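Suchbegriff eingeben Suche starten

Das grüne Tuch

Ich hatte der Wilczyńska-Stiftung eine Zahl versprochen, und jetzt hatte ich eine, die mir nicht passte. Von 46 Versuchen, ein Tuch am Rand zu greifen und umzuschlagen, waren acht gelungen. Mit unserer neuen Methode, wohlgemerkt! Die alte, über die ich im Antrag zwei Seiten lang hergezogen war, schaffte mehr.

Die Methode hieß Tosuvura (fragt nicht, es war spät) und sollte Falten lesen wie eine Landkarte. Sie suchte sich die schärfste Kante und fuhr hin. Nur war die schärfste Kante fast immer der alte Knick vom Zusammenlegen, und der liegt nun mal mitten im Stoff. Ich saß bis halb vier im Büro und klickte mich durch rund 530 Bilder vom Handgelenk – irgendwann sah ich überall Knicke, auch in meinem Hemd.

Also rief ich in Lirnton an, wo der zweite Aufbau stand, und bat darum, das Tuch diesmal nicht zu bügeln. Schweigen in der Leitung. Sie hatten es vorher immer gebügelt. Ich nie. 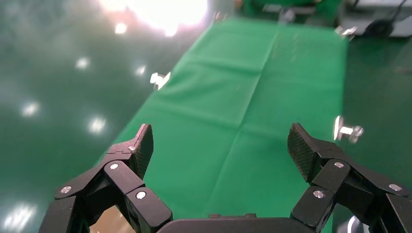 Griltemow, im August

Die Finger stehen weit offen, darunter der grüne Stoff, und längs durch die Mitte läuft der Knick. Ich habe mir das ausgedruckt und neben den Monitor geklebt. Morgen fangen wir von vorn an, ungebügelt an beiden Orten, und der Stiftung schreibe ich heute noch – na ja, nach dem Essen.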